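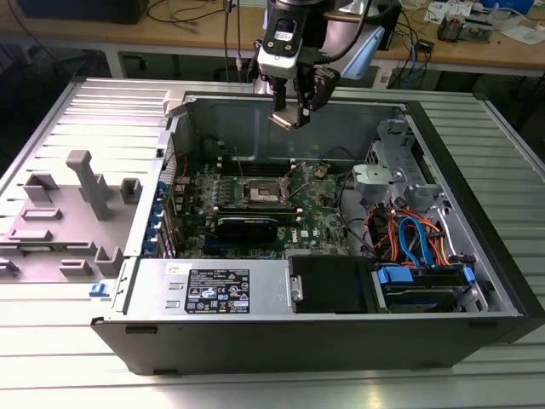 We use cookies to remember your settings. Accept | Manage

An afternoon among old computers at Cernlow

The open day at the Cernlow workshop in Matby drew 88 visitors, which is a lovely number for a building at the far end of a road with no bus, and I suspect most of them came for the same reason I did, to watch a robot arm take a computer apart. The lead engineer on the project, who asked that I leave names out and write about the work, kindly sat down with me afterward over a pot of very strong tea.

"People expect it to be fast," the engineer told me, laughing. "They've seen car factories on television. Then they come here and watch an arm think about a processor, and after a minute they start whispering, like they're at a chess match!" 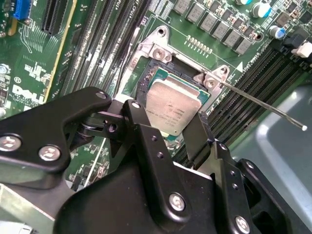
The trouble with a processor, I learned, is that it sits so low in its socket that there is hardly anything to hold on to, and the parts all around it are easy to hurt. "You have the memory slots on both sides, and those little capacitors, and the lever," the engineer said. "A person feels their way in without noticing. We had to write all of that down, one small motion at a time." The team is four people, and it spent 12 weeks on the chip alone before moving on to anything else.

I asked what had been hardest, expecting to hear about cameras or software. It was old thermal paste, the stuff that sits between the chip and its cooler and ages differently in every machine (and gets on everyone's sleeves).
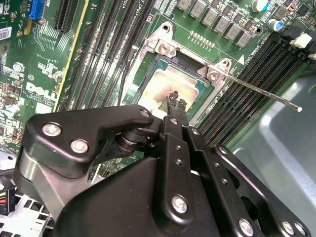
Tkachuk, listening from the next chair, put in that paste was at least honest dirt, and that bent socket pins had cost the project far more evenings. The engineer gave way on that point rather cheerfully.

"All right, pins," came the answer. "Pins are why we go straight up. If you tilt even a little on the way out, you can spoil the board, and a good board is worth saving. We want these parts to go back into use."

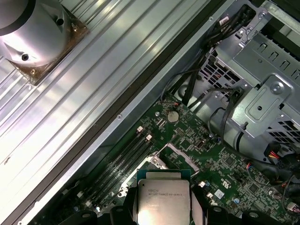
What comes next

In August the team hopes to take a second setup to Flurnau, where a repair shop has offered a corner of its floor and, I was told with real feeling, better coffee. Memory and drives are on the list after that. I said I would make the trip, and I mean to, if only to find out whether the tea comes along too.

Share (12) | Comments (2)

© Cernlow, Matby | Contact | Back to top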